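Plereck Concordance of Buddhist Symbols, desktop edition
Reviewed for the reading list, April

Plereck sells this as a lookup tool for people who work with Buddhist images and texts: students, catalogers, temple librarians. I have used it daily for 4 months, mostly to trace animal and plant motifs through the Jataka stories and their painted versions. I paid for my own copy. 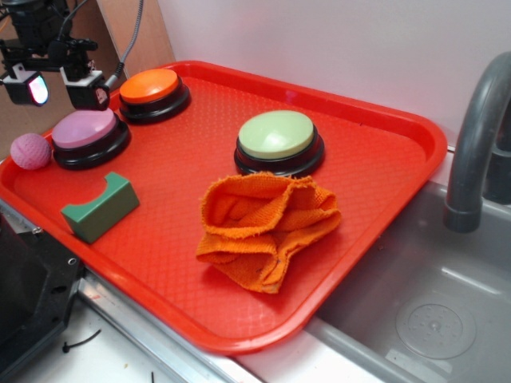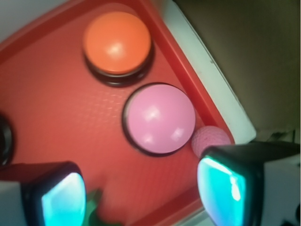
Push buttons on a red tray, two views.

Contents. The database holds 3837 entries. Each one gives a motif (deer, lotus, wheel, parasol), the texts in which it occurs, and a list of objects that show it. Text references go to chapter and verse where the source has them. Object references are less even. Some give a museum number and some give only a region and a century, and the second kind is hard to check.

Coverage. Pali material is the strongest part. The entry for the hare in the moon lists the Jataka tale, later retellings, and related motifs in Chinese sources, with the links between them marked as firm or proposed. Tibetan material is thinner. I counted 367 entries with a Tibetan text reference, and many of those point to the same few ritual manuals. Japanese folk belief is left out on purpose, according to the preface. That is a fair limit, but the product page should state it.

Search. Searching by motif is fast. Searching by meaning is poor. A search for "impermanence" returned 80 entries in alphabetical order, with no way to sort by period or school. Diacritics are handled well: you can type Pali and Sanskrit terms with or without them and get the same results. Wylie spelling works for Tibetan, but only if the spacing is exact.

Sourcing. Interpretations are signed with the initials of the reference work they come from. Most of the longer ones come from the Siddiqui handbook, which is sound on early stone relief and dated on painting. Where the handbook is silent, the entry often says "traditional" and stops. A user who wants to know whether a reading is old or was made up by a modern dealer will get no help from that word.

Compared with Setov. The Setov index has fewer entries and no pictures, but it quotes the passage itself, so you can judge the claim without going to the shelf. For text work I would still start there. For matching a carving to a story, Plereck is better.

Export. Citations go out as plain text or in Gruro format. The Gruro files lose italics and put the translator in the author field. I correct these by hand.

Recommended for libraries that already own the main translations. Single users should try the free portion first and search for five motifs they know well.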